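Jirkwood Children's Museum
Learning Pages: Everyday Objects

What Is a Rubber Band?

A rubber band is a loop of rubber that can be stretched and will then return to its first shape. People use rubber bands to hold pencils together, to keep a bag of rice closed, and to stop a rolled-up poster from opening. They are small and they cost very little, and most homes and schools have some in a drawer.

This page explains where rubber comes from, how a rubber band is made, and why it stretches. It is written for readers aged seven to eleven. Words in the list at the end may be new to you.

Where Rubber Comes From

Natural rubber begins inside a tree. The rubber tree grows in warm, rainy parts of the world. Under its bark there is a white liquid called latex, which looks like milk. A worker makes a thin, sloping cut in the bark, and the latex runs slowly down the cut into a cup. This work is called tapping. When it is done with care, the tree heals and can be tapped again.

Latex is then mixed with a mild acid. The acid makes the tiny bits of rubber in the liquid stick to one another, and they form a soft solid. The solid is pressed between rollers to squeeze out the water.

Some rubber does not come from trees at all. It is made in factories from oil, and it is called synthetic rubber. Many rubber bands are made from natural rubber, which is very good at stretching.

How a Rubber Band Is Made

Raw rubber is sticky when it is warm and stiff when it is cold. To make it useful, factories mix it with a small amount of sulfur and heat it. This process is called vulcanization. It makes the rubber stronger and helps it spring back.

Color is added while the rubber is still being mixed. The rubber is then pushed through a machine that shapes it into a long, hollow tube. The tube is heated, washed, and cut into thin slices. Each slice is one rubber band. If you have ever seen a cook slice a squid into rings, you have seen the same idea.

The color of a band does not change how it works. A yellow band and a green band of the same size, made from the same mixture, should stretch in much the same way. Colors are useful for sorting, and they make a mixed box pleasant to look at. A clear plastic container is a good choice, as the bands can be seen without opening it.

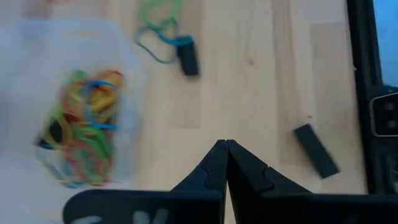

Why It Stretches

Everything is made of very small parts called molecules. In rubber, the molecules are long and thin, like strands of cooked spaghetti. When a rubber band is resting, these strands are curled and tangled.

When you pull on the band, the strands straighten out. When you let go, they curl up again, and the band becomes short. The sulfur added at the factory makes tiny links between the strands, so they cannot slide away from one another.

If you pull too hard, some of the strands and links break. The band may snap.

Try It Yourself

You will need one wide rubber band and an adult to help you.

1. Hold the band gently against your upper lip. Notice whether it feels warm or cool.
2. Move it away from your face. Stretch it a little with both hands and keep it stretched.
3. Ask the adult to check that you are holding it firmly, then touch it to your lip again. It should feel slightly warmer.
4. Move it away from your face once more, let it relax slowly, and touch it to your lip a third time. It should feel cooler.

Stretching rubber quickly gives off a small amount of heat. Children who are allergic to latex should not do this activity.

Using Rubber Bands Safely

Never aim a rubber band at a person or an animal. Do not wear one tightly around a finger or wrist. Keep rubber bands away from babies and pets, who may swallow them. Store them out of sunlight, which makes rubber dry and easy to break.

Words to Know

Latex: the white liquid found under the bark of a rubber tree.
Molecule: a very small part of a material.
Synthetic: made by people, usually in a factory.
Tapping: cutting the bark of a tree to collect its latex.
Vulcanization: heating rubber with sulfur to make it stronger.

Text by Canan Ağca. Reviewed for the museum by Patricio Sosa. Page updated 9th May.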